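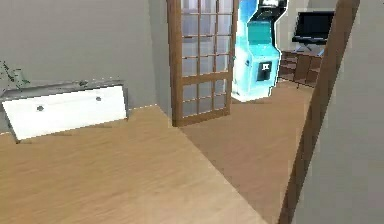 附件一:目标高亮开启时的视点渲染画面,目标为街机柜

工单标题:Prasum 导航评测套件,目标位于门后房间时规划失败,回合提前终止
产品:Prasum 室内移动机器人仿真评测套件(试用授权)
场景包:Gimholm 住宅场景包
提交单位:Afolabi 机器人选型组
受理单位:Borko 技术支持
提交日期:08/04/2021
优先级:中
状态:已关闭(提供临时补丁,正式修复随六月版本之后的维护包发布)

一、问题描述

我方正在评估 Prasum 套件,用途是在采购实体底盘之前比较不同导航策略。评测任务为目标物导航:给定目标类别,机器人从随机起点出发,在限定步数内到达目标附近并主动发出停止指令。

使用 Gimholm 场景包时,如果目标物与起点不在同一房间,且两个房间之间有带门扇的门洞,部分回合会在刚开始时结束,结果文件中写入“目标不可达”。同一目标从目标所在房间内出发则一切正常。

附件一为其中一个失败回合的视点画面。目标是玻璃门右侧的街机柜,轮廓外有一圈接近白色的光晕。玻璃门处于微开状态,右侧近处是门框和灰色墙面,相邻房间的一部分地面可见。从视点看,目标没有被门挡住,但全局规划器返回空路径。

本次共运行 1,882 个回合。失败回合集中在含门扇的住宅场景,开放式户型没有出现。

二、环境信息

操作系统:Linux,长期支持版
渲染方式:离屏渲染,单卡
套件安装方式:官方容器镜像,未修改
场景包安装方式:通过套件自带的下载工具获取,校验通过
底盘模型:套件默认圆形底盘,半径未改动
传感器配置:单目彩色加深度,安装高度为默认值
目标高亮:开启
随机种子:固定,全部种子均可复现

三、复现步骤

加载评测配置中的住宅场景组。
在任务配置中选择目标类别“街机柜”。
将起点采样范围限制为“非目标所在房间”。
开启目标高亮和规划日志。
运行评测脚本。

预期结果:规划器给出经过门洞的路径,回合进入执行阶段。
实际结果:规划器返回空路径,回合终止,步数记为零,计入失败。

日志节选如下(路径已删减):

[信息] 场景加载完成
[信息] 语义标注加载完成
[信息] 导航网格:使用缓存
[信息] 目标类别解析:街机柜
[警告] 起点与目标位于不同连通区域
[错误] 全局规划:空路径
[信息] 回合结束,原因:目标不可达

四、处理记录

Borko 一线支持:
工单已收到。请补充以下内容:完整规划日志、任务配置文件、导航网格缓存目录的文件清单。另请确认目标高亮关闭后问题是否仍然存在。高亮在渲染阶段叠加,理论上不参与规划,但此前有客户在自定义渲染管线中把高亮结果写回了语义层,需要先排除。

Afolabi 选型组:
已上传日志、配置和清单。高亮关闭后结果相同,报错一致。我方没有自定义渲染管线。
补充一点:画面中墙面与地面交界处有一条细的白色虚线,位于白色矮柜右侧。请确认这是网格接缝、调试标记还是渲染瑕疵,是否与本问题有关。

Borko 一线支持:
虚线与规划无关。该处墙体和地板是两块独立网格,边缘没有完全贴合,在低分辨率离屏渲染下会出现断续的亮像素。问题已另行登记到场景包的外观缺陷列表,不在本工单内跟踪。
规划日志已转二线。

Borko 二线支持:
已在内部环境复现。初步判断如下。
导航网格由场景的静态几何体生成。Gimholm 场景包中的门扇有两种登记方式:一种为可动关节物体,另一种为静态几何体。登记为静态的门扇会参与网格生成,生成时再按底盘半径做膨胀。门微开时,门扇与门框之间的净宽在膨胀后低于可通行阈值,门洞被判为封闭,两个房间因此落入不同的连通区域。
肉眼看到门开着与规划器认为可以通过,是两个判断。视点画面只说明存在视线,不能用来推断底盘能否通过。
请协助做两项测试:
将底盘半径改为默认值的一半,删除导航网格缓存后重新运行。
将门扇从静态几何体中排除,删除缓存后重新运行。
两项测试请分开进行,不要同时修改。

Afolabi 选型组:
第一项测试:缩小底盘半径后,规划成功,回合进入执行阶段。但该半径与我方计划采购的底盘不符,不能作为解决方案。
第二项测试:在配置中排除门扇类别后,规划仍然返回空路径。导航网格可视化中门洞处仍为不可通行。缓存已删除,日志显示网格为重新生成。

Borko 二线支持:
第一项结果符合预期。第二项不符合,请提供排除类别时使用的配置片段。

Afolabi 选型组:
配置片段如下:

导航网格:
 重新生成:是
 排除类别:[门]
 排除静态物体:否

Borko 二线支持:
原因已找到。该场景中的玻璃门在语义标注里没有归入“门”,其类别字段为“门_格栅玻璃”,而排除列表按完整名称匹配,不支持上级类别。因此排除规则没有命中任何物体,程序也没有给出提示。
这里有两个独立的缺陷:
其一,场景包中部分门扇登记为静态几何体,与场景包说明文件不一致。
其二,套件的类别排除功能在没有命中时不报警。
请先把排除列表改为以下写法再试:

 排除类别:[门, 门_格栅玻璃, 门_实心]

Afolabi 选型组:
修改后规划成功,路径经过门洞。
出现新的现象:回合执行过程中,底盘在门洞位置与门扇发生碰撞,碰撞计数持续增加,最终因步数超限而失败。导航网格忽略了门扇,物理引擎没有忽略,两者不一致。我方评测指标包含碰撞次数,这种情况下得到的数据无法使用。

Borko 二线支持:
现象已确认。仅从导航网格中排除门扇,只适用于不计物理碰撞的运动学模式。贵方使用的是动力学模式,需要同时处理门扇的碰撞体。
处理方案有两种。
方案甲:使用补丁脚本,将静态门扇转换为关节物体,并在回合初始化时设为全开。导航网格和碰撞体都按全开姿态生成。优点是两者一致,缺点是视觉外观会改变,与原场景截图不再对应。
方案乙:保留门扇原姿态,把因净宽不足而不可达的回合从评测集中剔除。优点是场景不变,缺点是跨房间样本减少,结果偏向容易的回合。
如果评测目的是比较导航策略,建议采用方案甲。如果需要与已发布的基线数值对照,应采用方案乙,并在报告中注明剔除规则。

Afolabi 选型组:
采用方案甲。有三个问题:
补丁脚本是否会改变语义编号?我方的观测预处理依赖编号。
全开姿态的门扇是否可能与附近家具相交?附件一中的街机柜紧邻玻璃门右侧,存在这种可能。
授权条款是否允许在试用期内修改场景包?

Borko 二线支持:
语义编号不变,脚本只修改物体的运动类型和关节参数。
存在相交的可能。脚本会在设定姿态前做碰撞检测,如果全开姿态与其他物体相交,则按固定步长回退,直到不相交为止。回退后的净宽会写入报告文件。净宽仍低于阈值的门洞会被标记,不会静默通过。
试用授权允许在本地修改场景包,不允许再分发修改后的文件。评测报告中可以描述修改方法。
补丁脚本已上传到工单附件区。运行前请备份原场景目录。运行后必须删除导航网格缓存,否则套件会继续读取旧文件,这一步目前没有自动检查。

Afolabi 选型组:
补丁已运行。10 个住宅场景中有 5 个被脚本修改,其余没有静态门扇。报告文件中没有低于阈值的标记。
重新运行评测后,原先因空路径终止的回合全部进入执行阶段。用 9 个种子重复运行,未再出现“起点与目标位于不同连通区域”的警告。门洞处的碰撞计数与其他窄通道处于同一水平。
仍有一处需要说明:单次评测耗时增加。原先失败的回合立即结束,现在会跑完,这部分增加可以理解。但场景首次加载也变慢了。

Borko 二线支持:
首次加载变慢来自导航网格重新生成,以及关节物体的初始化。前者只发生一次,后者每次加载都会发生,无法通过缓存消除。若加载时间影响批量评测,可以在配置中开启场景常驻,同一场景的回合连续执行。代价是内存占用上升,并行进程较多时请先用少量进程试运行。

Afolabi 选型组:
已开启场景常驻,加载时间可以接受。
关于试用评估,请书面确认:此前未打补丁时得到的成功率是否应作废。

Borko 二线支持:
确认。在含静态门扇的场景中,补丁前的成功率和路径效率均不应使用,包括表面上成功的回合。原因是规划器在部分场景中会绕开被误判为封闭的门洞,参考最短路径偏长,路径效率随之偏高。开放式户型的数据不受影响,可以保留。
混用两批数据时,请按场景划分,不要按回合划分。

五、结论

直接原因:Gimholm 场景包中部分门扇登记为静态几何体,微开姿态下门洞净宽不足,导航网格断开。
次要原因:Prasum 套件的类别排除功能按完整名称匹配,未命中时没有提示。
无关项:目标高亮、墙地交界处的白色虚线。

六、后续动作

Borko:在套件维护包中增加排除规则未命中的警告。
Borko:在评测启动阶段增加连通性检查,输出不可达回合清单,不再与策略失败合并统计。
Borko:向场景包维护方提交静态门扇清单。
Borko:缓存与场景文件不一致时强制重新生成,目前仍在评审,不承诺发布时间。
Afolabi:在评测报告的方法部分注明补丁名称和门扇姿态设置。
Afolabi:升级到维护包后恢复原场景备份,再重新下载场景包,不要在已打补丁的目录上覆盖安装。

七、给同类问题的检查顺序

先看规划日志中是否有连通区域警告。没有该警告的空路径属于其他问题,请另开工单。
打开导航网格可视化,检查门洞处是否断开。
核对门扇的类别字段全名和运动类型。
确认底盘半径与实际计划使用的型号一致,不要为了让规划通过而缩小半径。
任何涉及几何体的修改之后,都要删除导航网格缓存。
动力学模式下,导航网格和碰撞体必须同时修改。

关闭说明:提交方确认临时补丁有效,同意关闭。维护包发布后如仍能复现,可在本工单下回复,系统会自动重新打开。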